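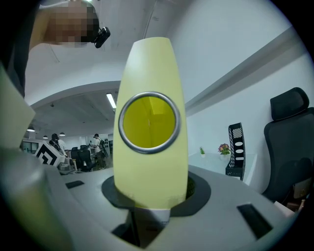

The second gripper is done! Well, done enough to hold, which was the whole goal for February. I now have two of them, a left and a right, and I can finally practice two-handed jobs at Wamlow without talking one of the other members into being my spare arm.

If you missed the earlier posts: the arms themselves (I call the pair Urkley, long story, an old street name) are nowhere near ready. But the way I want to teach them is by doing the job myself with hand-held grippers, recording it, and letting the software work out the motions later. So the hand-helds came first. You squeeze the grip, the fingers close, and the camera sees roughly what the robot's own wrist camera is going to see someday. It's the most fun I've had with a build since the plotter.

The tracking is all marker cubes now. White cube, black-and-white pattern on each face, one cube per gripper. I tried a single flat marker on the first version and lost it every time I rolled my wrist, so, cubes. They stick out more than I'd like and I've knocked them into pretty much everything in the shop, but the overhead view picks them up so much better that I've stopped complaining.

What took the time was the trigger linkage. My first one had a lovely light pull and absolutely no strength at the fingertips, and anything with a taper just squirted out of the jaws. Version two was strong and also made my hand ache after a few minutes. Version three has a longer lever and a softer spring from the bin of odds and ends at Mamani (the hardware place by the bridge — go, they let you dig), and it's great. I can hold something light for a good while and still put it down gently. The printed body came out at 194 grams before cube and camera, and I'd love to get that lower. My forearms have opinions by the end of an evening.

Things I changed on the right-hand one after living with the left:

The screws all go in from the same side now. I have no idea why I ever did it the other way.

The cable leaves at the back of the grip and runs along the forearm with a loop of hook-and-loop tape. On the left one it comes out near the thumb and I catch it constantly. I'll move it when I reprint.

More clearance around the pivot. It was binding when the shop got warm, and two swipes with a file fixed it, but I'd like it to fit off the printer next time.

Then there's the actual handling, and wow, flat stuff is hard. Round things more or less center themselves between the fingers. A sheet of foam board lies there flat on the cloth and gives you nothing to grab. What works so far is getting one finger under the near edge, closing up, and tipping the board toward vertical before trying to carry it anywhere. I keep wanting to cheat and use my real fingers! 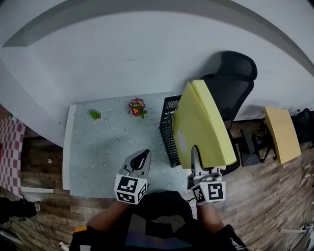 Dayana Puma wrote in to ask whether I'm squeezing too hard on purpose, because her own hand-held rig left dents in every piece of foam until she put soft pads on the tips, and she thinks the dents would throw off anything learned from the recordings. She also wants to know if I've tried working with the cubes turned 45 degrees, so that two faces point up at the camera.

Good questions, both. The pads are on my list, and I have a strip of silicone sheet somewhere that would do it. I hadn't thought of turning the cubes at all and now I'm itching to try. It's only a new mounting plate, so I could print one tonight.

Shahab Jalali has been working on the recording side with me, and his Warkska script now starts both cameras off one button. Before that I was clapping at the start of every take like a movie director. It still drops the left stream once in a while if the laptop goes to sleep, so for now the laptop doesn't get to sleep.

Next up is the reprint of the left body with the cable moved, then the pads, then weighing everything again. I'll put the files up once the pivot fits without the file. If anyone has a spring that's a hair softer than the one I've got, same length, please tell me where you bought it.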